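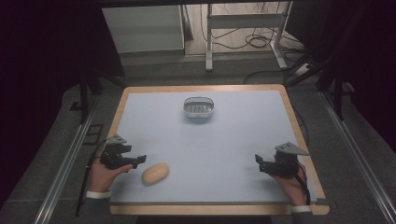
Schreibgruppe der Volkshochschule Plosau – Erzählungen, Juli 2021

Achtzig Sekunden

In der letzten Sendung vor der Pause trat Victor Lyimo auf. Ich war Aufnahmeleiterin, meine erste Staffel bei »Ollden«, und hatte ihn um vier am Hintereingang abgeholt. Er kam allein, mit einem Gitarrenkoffer und einer Papiertüte vom Bäcker. Ich fragte, ob noch jemand nachkomme. Er sagte, die anderen hätten keine Zeit.

Im Ablaufplan standen zwei Stücke. Das erste in der Mitte der Sendung, nach dem Gespräch, das zweite ganz am Ende. Das zweite war »Februar«. Wegen »Februar« hatte man ihn eingeladen, es lief seit dem Winter auf jedem Sender. Meine Mutter summte es beim Bügeln, und meine Mutter kann Popmusik nicht leiden.

Die Probe ging schnell. Lyimo stellte sich auf die Markierung, spielte beide Stücke an, nickte zur Regie hoch und fragte, wo man rauchen könne. Zohreh Soltani am Tonpult sagte, so einfach habe sie es das ganze Jahr nicht gehabt. Die Hausband hatte die Noten schon am Vortag bekommen. Am Klavier saß wie immer Vlastimil Machala. Er spielte »Februar« ohne aufs Blatt zu schauen, und ich dachte mir nichts dabei, er schaute nie aufs Blatt.

Nach der Probe sah ich die beiden im Flur stehen, bei der Tür zum Heizungskeller. Sie redeten nicht. Lyimo hielt Machala die Papiertüte hin, Machala nahm ein Hörnchen heraus und ging damit weg.
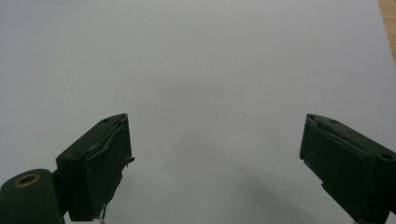

Die Sendung begann um zehn, live, wie immer. Drahomíra Vrabec kam durch den Vorhang, winkte ab, als sie klatschten, und fing mit dem Bürgermeister an. Der Witz mit dem Parkhaus saß, der mit der Fähre nicht. Hinter ihr stand die neue Rückwand, die der Sender aus Spargründen in Auftrag gegeben hatte: einfach weiß, glatt und matt, mit einem Stich ins Graue, der nach unten ein wenig dunkler wurde. Vrabec hasste sie. Sie sagte, vor dieser Wand sehe jeder aus wie auf einem Passfoto.

Das Gespräch mit Lyimo dauerte sieben Minuten. Er antwortete freundlich und kurz. Vrabec fragte, wie man so ein Lied schreibe, ob das über Nacht komme oder ob man daran sitze. Auf ihrer Karte stand dahinter »Anekdote Hotel«, die Agentur hatte sie uns geschickt. Er sollte erzählen, dass ihm die Melodie in einem Hotelzimmer in Halás eingefallen sei, als der Strom ausfiel.

»Das fragen alle«, sagte Lyimo.

»Dann frage ich auch.«

»Es ist ein gutes Lied«, sagte er. Mehr kam nicht. Vrabec wartete, sah auf die Karte und leitete zum ersten Stück über.

In der Werbepause kam sie zu mir an die Seite und ließ sich die Stirn abpudern.

»Was hat er?«

Ich sagte, ich wisse es nicht. Er habe normal gewirkt.

»Normal wirken sie alle«, sagte Vrabec. Dann ging sie zurück und machte die Rubrik mit den Zuschauerbriefen, in der eine Frau sich über die Lautstärke der Hausband beschwerte. Die Hausband spielte dazu sehr leise. Das war abgesprochen und kam trotzdem gut an.

Ich hatte in der Zeit nichts zu tun, als neben dem Monitor zu stehen und den Plan abzuhaken. Drei Zeilen waren noch offen. Verabschiedung, »Februar«, Abspann. Auf dem Kopfhörer hörte ich, wie sich in der Regie zwei über die Rückfahrt unterhielten. Einer wollte die Autobahn nehmen, der andere über Land. Ich hätte gern mitgeredet, weil die Autobahn ab elf gesperrt war, aber ich kam nicht dazwischen.

Machala war aufgestanden und stand hinter dem Klavier, eine Hand auf dem Deckel. Er trug das graue Jackett, das er bei jeder Sendung trug. Er hatte früher in Halás in einer Hotelbar gespielt, das wusste ich von Zohreh. Dort war er elf Jahre gewesen. Die Bar gab es nicht mehr.

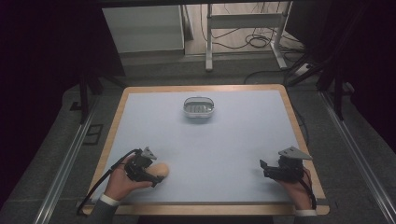
»Wie lange kann ein Gast am Schluss noch reden, bevor der Abspann kommt?«, fragte Lyimo. »Achtzig Sekunden«, sagte ich, »wenn das Lied nicht länger wird als in der Probe.«

Er stand neben mir hinter dem Vorhang, die Gitarre schon umgehängt. Ich hatte die Zahl im Kopf, weil sie auf dem Plan stand, und ich sagte sie, wie man jemandem die Uhrzeit sagt. Er bedankte sich. Erst als er draußen auf seiner Markierung stand, fiel mir auf, dass im Plan gar keine Rede vorgesehen war. Die achtzig Sekunden waren für das Winken und die Umarmungen.

Er spielte »Februar«. Er spielte es besser als am Nachmittag, langsamer, und beim letzten Refrain ließ er die Gitarre weg und sang nur zum Klavier. Das war nicht geprobt. Machala ging mit, ohne einen Blick nach vorn. Das Publikum stand schon, bevor der letzte Ton weg war. Vrabec kam von links mit ausgebreiteten Armen, die anderen Gäste kamen von rechts, die Schauspielerin aus dem Arztfilm und der Mann mit den Falken, und alle stellten sich auf wie immer.

Lyimo trat noch einmal ans Mikrofon.

»Ich wollte etwas dazu sagen«, sagte er. »Das Lied ist nicht von mir.«

Ein paar Leute lachten. Einer pfiff.

»Ich habe in Halás im Hotel gewohnt, das stimmt. Der Strom ist auch ausgefallen. Ich war unten in der Bar, und da hat einer im Dunkeln Klavier gespielt. Ich habe ihn gefragt, was das ist, und er hat gesagt, nichts. Da habe ich es mitgenommen.«

In meinem Kopfhörer sagte jemand: »Was macht der da?« Jemand anderes sagte: »Ton weg?« Die Frage ging an Zohreh. Ich sah zu ihr hinüber. Sie hatte die Hand am Regler und sah zu mir. Entscheiden musste das die Regie, aber die Regie fragte, und Zohreh fragte, und Vrabec auf der Bühne hatte ihr Gesicht für die Kamera und konnte niemanden fragen.

»Danica«, sagte die Stimme im Kopfhörer. »Steht das im Plan?«

Ich schaute auf das Blatt. Ich weiß nicht, warum, ich wusste ja, was darauf stand.

»Ja«, sagte ich.

Zohreh nahm die Hand weg.

»Der Mann heißt Vlastimil Machala«, sagte Lyimo. »Er sitzt da hinten. Er hat mir heute Nachmittag die Hand gegeben und kein Wort darüber verloren. Ich hätte es ihm leichter gemacht, wenn ich es woanders gesagt hätte. Ich hätte es dann aber wohl gar nicht gesagt.«

Jetzt lachte keiner mehr. Aus den hinteren Reihen kam ein Buhruf, dann noch einer, und vorn fing eine Frau an zu klatschen und hörte gleich wieder auf, weil sie allein war. Die Schauspielerin aus dem Arztfilm schüttelte den Kopf. Der Mann mit den Falken schaute sich nach Machala um und winkte ihm zu, als wären sie alte Bekannte.

Machala winkte nicht. Er setzte sich hin und spielte die Schlussmelodie der Sendung. Er war ein paar Sekunden zu früh dran. Der Schlagzeuger brauchte zwei Takte, bis er dabei war, dann kam der Bass, und Vrabec sagte gute Nacht und hakte Lyimo unter, fest, das konnte ich von der Seite sehen. Der Abspann lief.
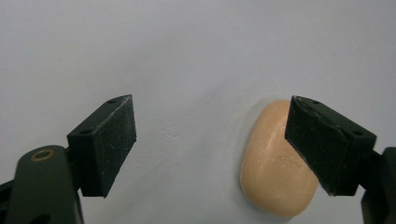
Ein Stück Seife auf heller Fläche

Hinterher gab es Telefonate. Der Sender rief an, dann die Agentur, dann Clerier, das war der Verlag, bei dem »Februar« angemeldet war. Clerier rief dreimal an. Vrabec saß in der Maske, die Füße auf einem zweiten Stuhl, und ließ klingeln. Sie wollte wissen, wer die Rede genehmigt habe.

»Ich«, sagte ich.

»Du kannst keine Reden genehmigen.«

»Ich habe gesagt, sie steht im Plan.«

Sie zog sich mit dem Wattebausch die Wimperntusche ab, erst links, dann rechts.

»Stand sie im Plan?«

»Nein.«

»Dann schreib sie hinein«, sagte Vrabec. »Und zwar, bevor du nach Hause gehst.«

Ich schrieb sie mit Kugelschreiber dazu, zwischen »Februar« und Abspann: Gast, freie Rede. Das Blatt kam in den Ordner. In der nächsten Staffel stand bei jedem Gast ausdrücklich, dass er nach dem letzten Stück nicht ans Mikrofon tritt, und ich musste es mir jedes Mal unterschreiben lassen.

Lyimo war weg, als ich aus der Maske kam. Sein Taxi hatte er selbst bestellt. Die Leute, die draußen auf Autogramme gewartet hatten, waren zum größeren Teil auch weg. Einer stand noch da und fragte, ob der Pianist herauskomme. Ich sagte, der gehe immer vorn durch die Kantine.

Machala saß in der Kantine und aß Suppe. Die Küche war geschlossen, jemand musste sie ihm aufgewärmt haben. Ich setzte mich ihm gegenüber. Auf dem Tisch lag die Papiertüte vom Bäcker, zusammengefaltet.

»Sie waren zu früh«, sagte ich. »Mit der Schlussmelodie.«

»Ja.«

»Er hätte noch Zeit gehabt.«

»Er war fertig«, sagte Machala.

Ich fragte ihn, ob es stimme, das mit der Bar. Er aß weiter. Dann sagte er, der Strom sei da oben oft ausgefallen, im Winter fast jede Woche, und er habe dann immer irgendetwas gespielt, damit die Leute sitzen blieben und nicht ohne zu zahlen gingen. Was genau, das habe er sich nie gemerkt. Das Stück habe er im Radio gehört wie alle anderen auch. Beim zweiten Hören habe er gewusst, wie es weitergeht.

»Und warum haben Sie nichts gesagt?«

»Wem denn?«

Darauf hatte ich keine Antwort. Sein Telefon lag neben dem Teller und leuchtete auf. Er drehte es um, brach ein Stück Brot ab und wischte damit den Teller aus.

»Der Text ist von ihm«, sagte er nach einer Weile. »Der Text ist nicht schlecht.«

Dann fragte er, ob ich mit dem Auto da sei. Ich sagte ja, aber die Autobahn sei gesperrt, wir müssten über Land. Er holte sein Jackett, und ich trug ihm die Noten zum Wagen.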